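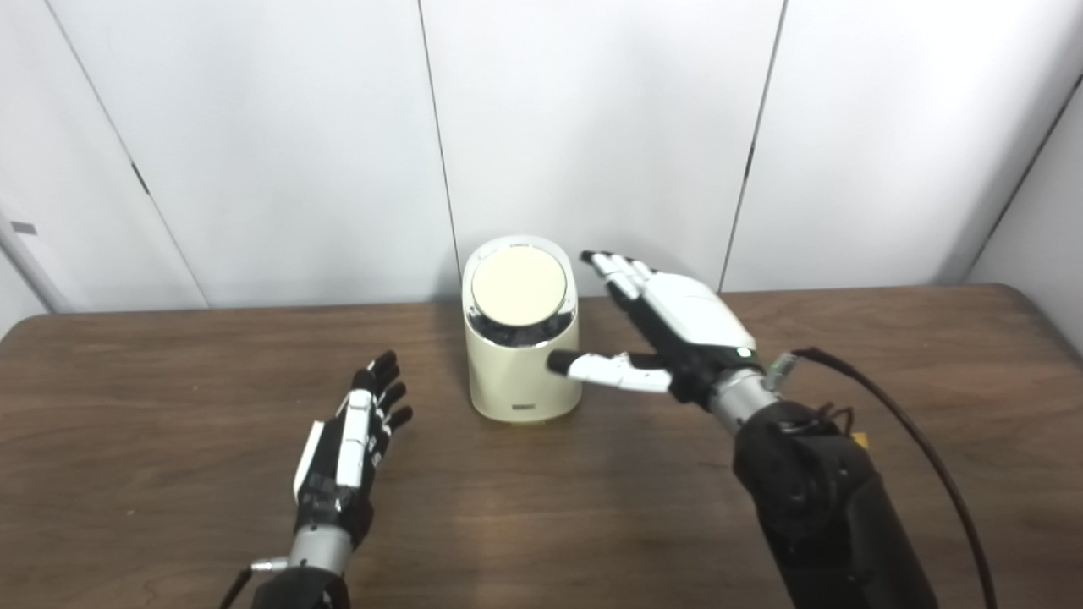 Home > Small Appliances > Tabletop

Prunora Tabletop Unit, Cream
Item no. 282
Sold by Laaksonen

The Prunora is a small cylindrical unit for a desk, side table or kitchen counter. The body is a smooth cream color with a light gloss and gently rounded sides. It is a little taller than it is wide. The flat top is beige, a shade darker than the body and more matte, and it sits at a tilt with the back edge higher than the front. A dark band runs around the body just under the rim of the top. There is a small dark label low on the front.

The cream finish goes well with wood and with white or pale walls. We also stock the Prunora in gray and dark green. All three colors have the same parts inside and cost the same.

What it does

The Prunora is a fan heater for personal use. It warms the area close to where you are sitting. It is not meant to heat a whole room, and customers who need that should look at the Flindiser wall models instead.

There are two heat settings and one fan-only setting. To change the setting, press down on the top disc. Each press moves to the next setting, and a long press turns the unit off. The heater shuts itself off if it tips over. Stand it upright again and press the top once to restart.

Specifications

Power, high setting: 1000 W
Power, low setting: half of high
Noise on low: 50 dB
Auto shutoff: after 9 hours
Cord: fixed, exits at the base
Plug: grounded, three prong
Use: indoors, dry rooms only

In the box

Prunora unit
Printed manual
Spare dust screen
Warranty card

Placement

Put the heater on a flat, hard surface. A wooden table is fine. Do not use it on a bed, a sofa or a thick rug. Leave clear space on all sides and do not lay anything on the top disc, including paper or cloth. Plug it straight into a wall outlet. Extension cords and power strips are not suitable for the high setting.

Let the unit cool for a few minutes before you pick it up. Lift it by the lower part of the body with both hands. The disc is a control and will not take the weight of the unit.

Cleaning

Unplug the heater first. Wipe the body with a soft, damp cloth and dry it. Dust collects in the dark band, so go over it with a dry brush or a vacuum on low suction. The dust screen is under the base and slides out. Wash it in warm water and let it dry fully before you put it back. Do not use bleach or scouring powder on the cream finish.

Spare parts

Dust screens are sold in pairs. The disc can be replaced, but the work has to be done by our service desk. Screens from the older Stekus heater do not fit this model.

Shipping and returns

Orders ship within two working days. Unused units can be returned in the original box. For a warranty claim, include a copy of your receipt and a short note about the fault. Please do not open the body, as this ends the warranty.

Page updated October 2022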